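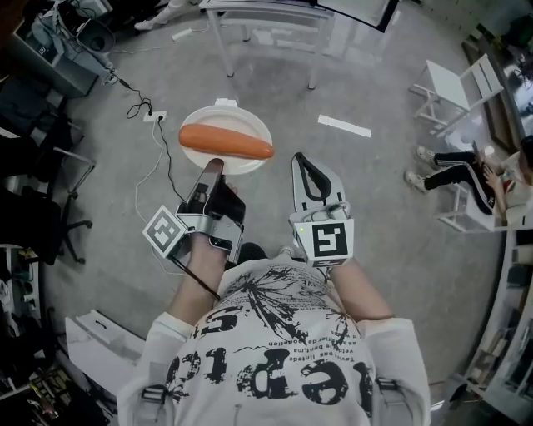

图3 双手各持一只手持夹爪,前方地面上为白色圆盘及橙色胡萝卜形物体(俯视)

3.2 回合样本的界定与标注

本节说明比赛末段半场进攻回合的取样口径、标注流程以及变量构造。样本取自Plitolcombe联赛连续4个赛季的常规赛录像与技术统计。季后赛未纳入,原因在于季后赛系列赛中两队反复交手,战术针对性明显强于常规赛,若与常规赛合并估计,对手固定效应难以与轮次效应分离。加时赛同样剔除,加时阶段的犯规累计与体能状态和第四节末段不具可比性。

“末段”的定义沿用前文:第四节最后五分钟之内,且回合开始时两队分差不超过五分。分差以回合开始时刻的比分为准,回合进行中得分引起的变化不影响该回合归属。若某回合开始时满足条件而下一回合不满足,则仅保留前者,不作整段保留或整段剔除。由此得到的片段在时间上可能不连续,后文的序列分析对此另作处理,见第3.4节。

回合的起点为进攻方获得球权的时刻,终点为投篮出手、失误、进入罚球或节末计时结束中最先出现者。进攻篮板后的二次进攻是否计为新回合,现有研究的做法不一致。本文将其视为同一回合的延续,但单独记录二次进攻的出手,以便在稳健性检验中改用另一口径。暂停后的界外球发球按新的进攻组织处理,回合编号不变,子编号递增。

按上述规则,初筛后再剔除三类回合:其一为快攻,即防守方落位完成之前已经出手的回合;其二为防守方主动犯规以停表的回合,此类回合中进攻方一般没有机会完成既定配合;其三为录像缺失或转播镜头切换导致出手前站位无法辨认的回合。最终用于分析的回合共1754个。第三类剔除可能引入选择偏差,转播方在关键回合前后更倾向于插入近景与慢动作,缺失未必随机。我们比较了该类回合与保留样本在分差、剩余时间、主客场三个变量上的分布,未发现需要加权修正的差异,但录像质量与场馆条件的关联仍无法完全排除。

标注在Pollora平台上完成。该平台将录像与逐回合技术统计按比赛时钟对齐,标注者可逐帧移动并在半场示意图上标记站位。对齐误差主要来自时钟显示的遮挡,遇到此类情形时,以篮球触及篮圈或裁判鸣哨的时刻为锚点人工校正。校正记录随标注结果一并保存。

每个回合由3名标注者独立标注,标注者事先不知道该回合的结果:录像在出手动作开始时截断,终点之后的画面在标注完成前不开放。标注者均有校队以上比赛经历,并在正式标注前使用训练集完成校准,训练集不进入分析样本。对防守形式的判定以多数意见为准,三人意见各不相同时,由标注组集中复看后确定,仍不能达成一致的回合归入“其他”。

防守形式分为4类:换防、挤过、绕过以及包夹。分类的对象是该回合中最后一次有球掩护所引发的防守应对。回合内出现多次掩护的,此前各次应对记为次级变量,不参与主模型估计。没有有球掩护的回合,例如直接低位单打或弱侧空切,不在上述分类之内,归入“其他”并作为参照组。需要指出的是,换防与延误后换防在录像上有时难以区分,两者的差别在于外线防守者是否先行上提一步。校准阶段对此曾尝试单列一类,但标注者之间的一致性偏低,故并入换防。

3.3 变量与模型设定

因变量为回合得分,包括由该回合直接产生的罚球得分。得分为离散变量且零值占多数,直接采用线性模型会产生异方差,因此主模型使用有序逻辑回归,线性模型的结果作为参照列于附表。标准误按比赛聚类。由于同一场比赛中的回合共享裁判尺度、场馆和阵容信息,聚类到回合或球队层面均会低估标准误。

核心自变量为防守形式的虚拟变量及其与回合剩余进攻时间的交互项。剩余进攻时间在掩护发生时刻读取。该变量在回合末尾的作用预期为非线性:时间充裕时,进攻方面对换防可以重新寻找错位;时间不足时,同样的错位往往只能以一对一出手结束。为避免设定过强,剩余进攻时间以限制性三次样条进入模型,节点位置按样本分位数确定。

控制变量分为三组。第一组为比赛情境,包括回合开始时的分差、剩余比赛时间、主客场以及双方是否已进入罚球状态。第二组为阵容,包括场上内线球员人数与首发球员人数。第三组为球队质量,以Amen指数衡量。该指数是本文对攻防效率所作的逐场滚动估计,计算时只使用当场比赛之前的数据,赛季初期场次不足时向联赛均值收缩。进攻方指数与防守方指数分别进入模型,不取差值。取差值隐含两者系数大小相等的假定,似然比检验不支持这一假定。

防守形式由防守方选择,并非随机分配。教练倾向于在持球人投射较强时采用包夹,在掩护人缺乏外线能力时采用绕过,忽略这一点会将持球人与掩护人的能力差异误归于防守形式。为此模型中加入持球人与掩护人的随机截距,并要求两者在样本中的回合数达到最低限度,未达到者合并为一个共同类别。随机截距能够吸收相对稳定的个人差异,但不能处理临场状态,例如某名球员在同一场比赛中已连续命中后防守方改变策略的情形。该问题在第五节的局限部分继续讨论。

暂停对结果的影响单独检验。暂停后首个回合的防守形式多由教练直接布置,场上自主调整的成分较少,可视为与其他回合不同的决策过程。我们在主模型中加入暂停虚拟变量,并在附加检验中剔除全部暂停后首个回合重新估计。两种做法得到的系数符号一致,包夹一项的置信区间在剔除后有所变宽,与该类回合中包夹出现较多、剔除后可用样本减少的情况相符。

对二次进攻口径的检验采用同样的流程。将进攻篮板后的出手改计为新回合后,样本量增加,换防与剩余进攻时间的交互项绝对值下降。进攻篮板后的出手多数发生在篮下,且通常没有新的有球掩护,按定义落入参照组,由此抬高了参照组的回合得分。鉴于此,后文各表均报告延续口径下的估计结果,改用新回合口径的结果列于附录。

球队层面的异质性通过加入防守方随机斜率考察。各队在换防上的斜率差异大于在绕过上的差异,可能与内线球员的横向移动能力有关,但本文数据中没有可直接对应的测量,此处不作进一步推断。样本中部分球队在赛季之间更换了主教练,随机斜率按球队与赛季的组合设定,以容纳防守体系的变动。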